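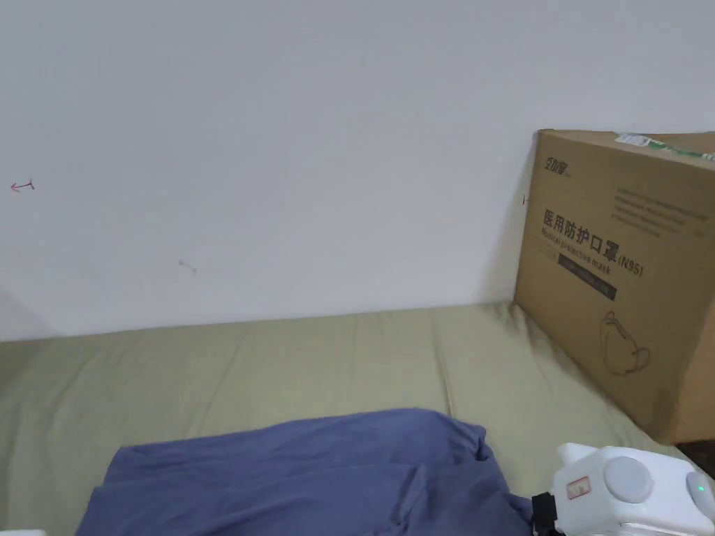 Pillside Open House, or How I Spent a Monday Looking at Beds

The Pillside showroom opens its doors to the public once a summer, and on 16 July 2018 I went, along with what seemed to be every couple in the county who had been arguing about a mattress. Parking was in the field behind the building. Admission was free, which should have told me something about the coffee.

Pillside makes bed linens and does a side business in fitting out small rental rooms. The tour starts upstairs with Fedir Demchenko, who has been cutting sheets there for 16 years and has opinions about elastic. He talked for 33 minutes. I know this because my parking ticket had a time on it and I kept looking at it. His main point was that a fitted sheet should go all the way around the edge, and that the ones with elastic only at the corners are a confidence trick. I own four of those.

After that they let us loose in the sample rooms. These are set up to look lived in, and I will say they've got that part down. Plain white walls with a scuff or two, a mattress shoved into the corner the way people really do it, sheets with wrinkles in them. One had an olive-green sheet (the catalog has a fancier name for it, I'm sure) and a big brown carton of N95 medical protective masks standing up on the bed against the wall. I have slept in rentals with less in them.

I liked the green more than I expected to. It's a dull, quiet sort of color, somewhere between khaki and sage, and it would forgive a lot of toast. My wife says it looks like the army. We did not buy it, but we did discuss it all the way through the pillow room and most of the way through lunch.

The pillow room deserves a word. There are more than 70 pillows on racks, and you are invited to lie down on a bench and try them while strangers wait their turn. A man ahead of me fell asleep. Bohdan Zakharchenko, who runs the room, let him have five minutes and then dropped a clipboard -- a method he has plainly used before. The firmest pillow is called the Ferraro and is like resting your head on a well-packed suitcase. The softest is the Flavo. I lay down on that one and met the bench.

Lunch was sandwiches under a tent. The egg went first, as egg does.

A few practical notes if you're thinking of going next year. Get there before ten, when the line for the cutting room is still short. Wear socks you're willing to be seen in, since the shoes come off at the sample rooms and go into a bin with everybody else's. The seconds table by the exit is cash only, and the good stuff is at the bottom -- I came away with two pillowcases that nearly match. They also hold a smaller sale in August, without the tour or the sandwiches, for people who only want the sheets.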